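PRESS RELEASE - Pestener toy sort, April

Grikis is taking in old building bricks again. Loose ones, odd ones, scuffed ones, all fine. Last year 3707 bricks went back out to playgroups. Drop off at the Pestener hall, 9 til 4.
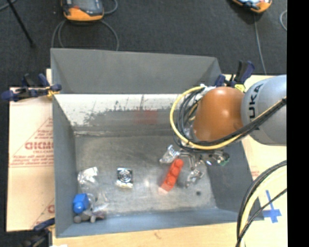 Please check bins before you bring them in. Bricks get mixed up with wrappers and bits of clear plastic, and sorting takes us ages. Red ones especialy wanted, we're short for 34 sets.

Contact: Radka Vidmar, Grikis, Pestener. Pictures on request.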